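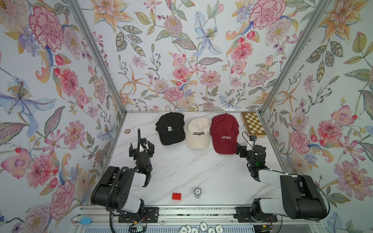 Valdebenito, 13 juin 2020

Figure 3. Casquettes disposées côte à côte au fond du plateau, avec l'échiquier pliant à droite et, vers l'avant, la brique rouge et les jetons.

3.2. Rangement des couvre-chefs et des petits objets

La section précédente traitait des textiles plats (torchons, serviettes, taies). Nous abordons maintenant les objets souples à forme propre, dont la casquette est le cas le plus courant dans les foyers de l'enquête Nornamero. Sur les 80 logements retenus, 26 conservaient leurs casquettes à plat sur une surface horizontale — commode, table basse, dessus de meuble à chaussures — et 13 les suspendaient à des patères. Les autres combinaient plusieurs solutions ou n'en possédaient pas.

La disposition de la figure 3 correspond à ce que nous appelons l'alignement frontal. Les casquettes sont posées côte à côte, visière vers l'avant du plateau, de sorte que le devant de la calotte reste lisible. Deux d'entre elles portent le mot « COLORADO », l'une en lettres noires sur fond crème, l'autre en blanc sur fond bordeaux ; la troisième, noire, porte un grand « R » blanc. Dans les entretiens, les habitants désignent presque toujours leurs casquettes par l'inscription ou par la couleur, rarement par la forme ou par la matière. Deux casquettes au même texte obligent à recourir à la couleur, et c'est pour cette raison que nous avons conservé de telles paires dans le matériel.

L'espacement entre les pièces varie peu dans ce type de rangement. La casquette crème recouvre légèrement la noire. Nous avons codé ces recouvrements partiels à part, car ils annoncent souvent un passage à la pile : lorsque la surface manque, les habitants resserrent d'abord la rangée, puis emboîtent les calottes les unes dans les autres. L'emboîtement fait gagner de la place mais marque le tissu. Un pli suffit à masquer une partie de l'inscription, comme on le voit sur la casquette bordeaux, dont les dernières lettres sont en partie cachées.

Les objets voisins relèvent d'une autre catégorie, celle des jeux. L'échiquier pliant en bois occupe l'angle arrière droit. Les jetons de poker forment une courte pile ; celui du dessus, blanc, porte le chiffre 10. Une petite brique rouge, semblable à une brique de jeu de construction, se trouve juste à gauche, et un petit disque cuivré est placé près de l'angle arrière gauche. Ce mélange est fréquent dans les relevés. Les jeux incomplets et les pièces isolées finissent sur les mêmes surfaces que les accessoires d'habillement, en particulier dans les entrées et les chambres d'adolescents. L'inventaire complet compte 888 articles, parmi lesquels les jetons et les pièces de construction sont les plus difficiles à attribuer à un lieu fixe.

Nous distinguons pour ces petits objets deux pratiques. La première consiste à les regrouper par jeu, chaque ensemble ayant sa boîte. La seconde les regroupe par taille, dans un vide-poche commun. Emiliano Jara a montré, dans le premier volet de l'enquête, que la seconde domine dès que plusieurs personnes rangent la même pièce. Nos propres relevés, effectués en mai par Aldana Garrido dans les logements de Wollisden, vont dans le même sens, à ceci près que les jetons y restent empilés même lorsqu'ils sont séparés de leur mallette. La pile semble traitée comme un objet unique.

Un dernier point concerne l'état de la surface. Un plateau blanc veiné de gris rend visibles les miettes et les petits grains sombres, présents au centre et à gauche dans la figure 3. Sur un bois foncé, les mêmes résidus échappent souvent au codage. La grille de Priltcombe, que nous reprenons pour le reste, ne prévoit pas de rubrique pour ces traces ; nous les avons notées en marge, sans les inclure dans les comptages. Elles posent un problème de séquence — faut-il essuyer avant de ranger, ou déplacer tout, essuyer, puis remettre en place ? Les réponses recueillies divergent selon le nombre d'objets posés, et nous y revenons à la section 3.4 à propos des plans de travail de cuisine.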